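What Happens to Our T-Shirts? A Project on Why Clothes Stop Getting Worn

Project report, 31 Aug 2018

Why I picked this

My first idea for this project was fast fashion, but everybody in my class wanted fast fashion, so I went smaller. I wanted to know what makes a perfectly good T-shirt fall out of use. I don't mean thrown away, I mean still in the house, still fine, and never on anybody's back. I have a lot of those! When I started looking into my own drawer I found shirts I had forgotten I owned, including one from a school trip to Zistberg that I was sure I had lost.

So my question was: does the way we store a shirt change how often we wear it? I thought the answer would be yes, and that hanging would win easily because you can see everything at once.
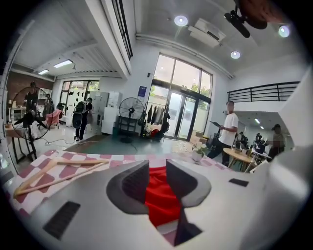

How I did it

I handed out a paper survey to 50 people from my neighborhood and my school in Ukari. It asked how they store T-shirts (folded in a stack, folded standing up, on hangers, or "other"), when they last wore their oldest one, and why they keep the ones they don't wear. There was a big blank space at the bottom for anything else, and that turned out to be the best part of the whole survey, because people really do have opinions about laundry.

I also did a test on myself. I took 20 of my own shirts and stored them three different ways, changing over every few weeks and writing down what I wore each morning. I had to leave out gym days because I always grab the same gray shirt for gym and it would have messed up everything.

One problem with the survey was the word "stack." Some people thought it meant a neat pile and some thought it included the chair in the corner of the bedroom. I should have tried the questions out on somebody first. If I did this again I'd put little drawings next to the choices.

What people told me

Stacks were the most common answer by far. A lot of people wrote that they only ever wear the top few shirts, because those get washed and go right back on top. One person called it "the elevator that only goes to the top floor," which I liked so much I almost made it my title.

The hanger people mostly said they hang T-shirts because they hate folding. They did wear more of their shirts than the stack people, but a bunch of them complained about stretched collars and bumps in the shoulders. You can avoid the stretching if you put the hanger in from the bottom hem and don't yank it through the neck, but hardly anyone seems to have time for that in the morning (me included).

Then there's the "other" group, which is mainly people who live out of the laundry basket. I was ready to make fun of them, but they wear nearly everything they own. It's just wrinkled.
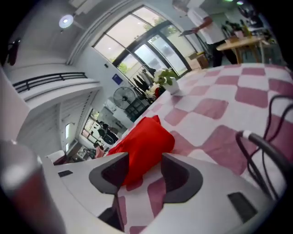
Wrinkles, and why cotton is like that

I had to read up on this part. Cotton is made of long chains of cellulose, and the chains are held next to each other by weak bonds. Water and heat loosen those bonds, the chains slide a bit, and when the fabric dries the bonds form again in whatever position it happens to be in. So a damp shirt left in a ball gets to keep the shape of the ball. That's also why ironing works better with steam. Polyester takes up very little water, so a blend wrinkles less, and that explains my Lins track shirt, which has spent most of its life at the bottom of a bag and looks brand new.

Folding makes creases too, but they're straight and they mostly drop out once the shirt is on you. The fold I ended up using goes like this: lay it flat, smooth it from the middle out, bring in the sides with the sleeves, then fold the bottom up toward the collar and once more. If you skip the smoothing, you press the wrinkles in, and the shirts underneath get them too.

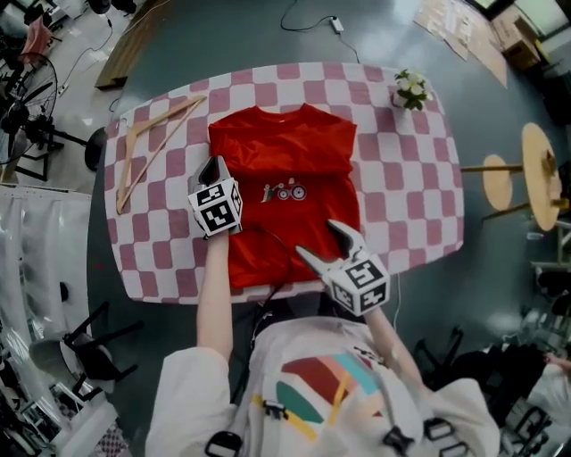
No. 3
Prints and memories

The question about why people keep shirts they don't wear got the longest answers. Hardly anyone wrote about the fabric or the fit. They wrote about what was on the front: a camp, a band, a fun run, the old Clata ice cream stand that closed when I was little. Kids' shirts came up over and over – parents keep them long after they could fit anyone in the house.

My own results were kind of a letdown for my theory. Standing the shirts up in the drawer beat the hangers, and I think that's because I could see a bit of every print without pushing anything aside. In December I'm going to repeat the test with sweaters, which are too fat for my drawer, so I'll have to borrow a shelf from my sister. She has already said no once.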